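New wildlife book heads up the Gramell with the otters

10 January 2021

I've been waiting for this one for ages, so forgive me if I gush a bit. Kpodo, the little press that gave us that lovely book of shorebird photographs a while back (my copy is falling to bits), has announced its next big wildlife title, and it's all about the river otters of the Gramell. It's called Six Winters on the Gramell and it comes out in February, which around here means right when the river is at its coldest and the otters are at their silliest.

If you don't know the Gramell, it's the river that comes down past Stimstead, goes under the old rail bridge and spreads out into a mess of back channels and beaver ponds before it gets to the lake. I grew up twenty minutes from it and saw exactly one otter in my whole childhood, and my brother still says it was a muskrat. It was not a muskrat.

The book follows a single family group over 6 winters, starting with one female who turned up below the bridge with two pups in tow. The photographer and the writer worked as a pair the whole way through, sharing a truck, a thermos and, by the sound of the introduction, a fair number of arguments about whether to go home. I've been reading an advance copy for the past week and the bits about waiting are some of my favourite parts. There's a whole chapter where next to nothing happens. They sit on a bank in the dark, it snows, a mink goes by, and they pack up. I loved it!

Of course there are otters too, lots of them. There's a double-page spread of the old female coming up through a hole in the ice with a crayfish that I keep going back to, and a run of small pictures, laid out almost like a comic strip, of three young ones sliding down the same bit of bank over and over until they've worn it down to mud. The colours are softer than you usually get in this sort of book, lots of greys and browns and that funny blue you get on snow late in the afternoon. I think it suits them.
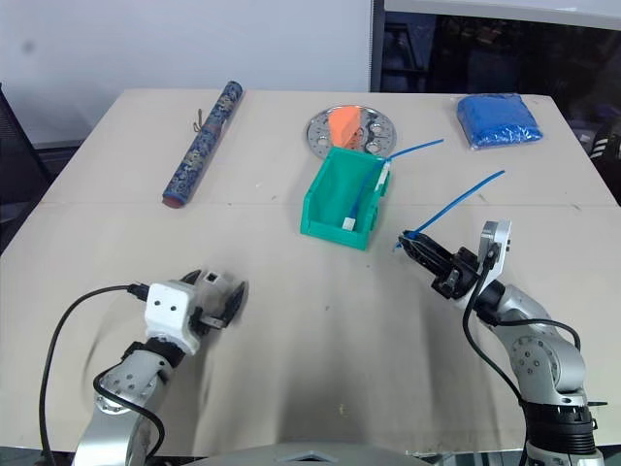
A tabletop and a patterned tube.

The writing is plainer than I expected, in a good way. There's no thundering about the majesty of nature. The author tells you what the animals did, then what the people living near them did, and lets you get on with it. The people get more room than I'd have guessed. There are trappers in here, and a family who run a trout pond and have very mixed feelings about otters (fair enough, if you've ever seen what an otter can do to a trout pond), and some kids from the Stimstead school who kept a diary of tracks in the snow for an entire winter. A few pages of the diary are reproduced at the back, spelling mistakes and all.

There's a sad stretch in the middle and I won't spoil it, except to say that it involves the highway and you may want a cup of tea handy. What came out of it was a proper crossing under the road, a dry ledge running along inside the culvert, and the section on how that got built is far more gripping than a chapter on a culvert has any right to be. I read it in one go on the couch with my coat still on.

My one grumble is the maps. There are two of them and they're tiny, and the back channels all look the same, so I spent a lot of time flipping back and forth trying to work out which pond was which. I ended up digging out my dad's old canoe map and using that. If there's a second printing, please, a fold-out! I'd pay extra.

Kpodo is doing it as a hardcover first, at $50, with a paperback to follow later on if the hardcover goes well. It's a big heavy thing, printed on nice thick paper, and not one you'll be reading in the bath. The press says anyone who orders ahead through its own site gets a print of the ice-hole picture tucked inside, while they last. Your local bookshop should be able to get the book in as well, and I know which of those I'd go for, though I do want that print.

There's also going to be a small show of the photographs at the Jimilmont library, in the room upstairs where they used to keep the newspapers. It opens the same week as the book and has 36 prints, including 20 that didn't make it onto the page. I'm told there's a wall given over entirely to whiskers, and I'm hoping that wasn't a joke. It's free to get in. The stairs are steep but there's an elevator around the side by the parking lot, and you may need to ask at the desk for somebody to switch it on.

The plan is for a slide talk as well, most likely online given how things are going at the moment. Details are supposed to be up on the library's page closer to the time, and I'll add a link once I have one. They did an online evening for the shorebird book last spring and the sound dropped out for most of the loon section, so fingers crossed.

I'll have a longer review up once I've finished the last two chapters, which I've been putting off because I don't want it to be over. In the meantime, if you've got a Gramell otter story of your own, pop it in the comments. Muskrat stories are welcome too, as long as they're not from my brother.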